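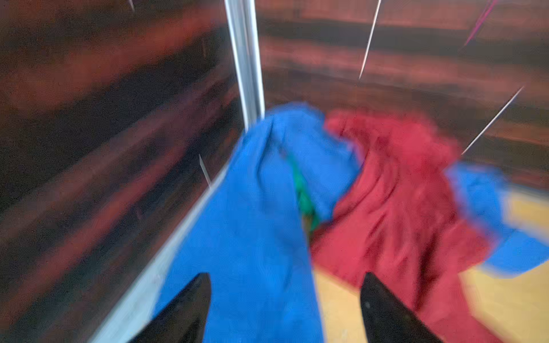

Wanted: patient people to teach a robot about laundry

The Silham Robotics Club is looking for new members for its cloth-handling project, starting in September. No experience is needed. Several of us had none either, and it shows mainly in the wiring.

The project is called Lundetti. Its aim is to get a two-fingered gripper to pick one cloth out of a heap, leave the others where they are, and put it down somewhere sensible. A toddler can do the first part. Our arm is working on it. Cloth has no fixed shape, it hides behind other cloth, and it folds itself into new arrangements whenever you look away. We use plain coloured ones, blue, red and green among them, so that at least we can agree on which one the arm has missed.

What you would be doing

Driving the arm by hand while it records, for 56 minutes at a stretch, then swapping. Crumpling cloths into fresh heaps (there is a knack, and some members are vain about it). Going through the wrist camera recordings and marking each attempt as a grab, a miss or a matter for debate. Those who like code can help with the training scripts, which were written by 2 people who no longer agree on what they do.

What we ask

One evening a week in term time, and a place on the rota you will keep to. You must be 16 or over. Steady hands are welcome. So is a fairly high tolerance for watching the same blue cloth being picked up 80 times.

What you get

Tea, a key to the Ayala Room, and a seat in the team for the Norel Cup, where last year we came fifth in the fabrics class. There were six entries. There is no pay. Membership is free for students and costs everyone else the price of a decent sandwich per term.

How to apply

Leave a message on extension 3737 by the end of April 2023, giving your name, the evenings you can manage and anything you have ever mended or broken. Both count in your favour. We will ring back to arrange a trial session on the arm. Please tie back long hair and leave scarves at home, as it is not yet fussy about whose cloth it picks up.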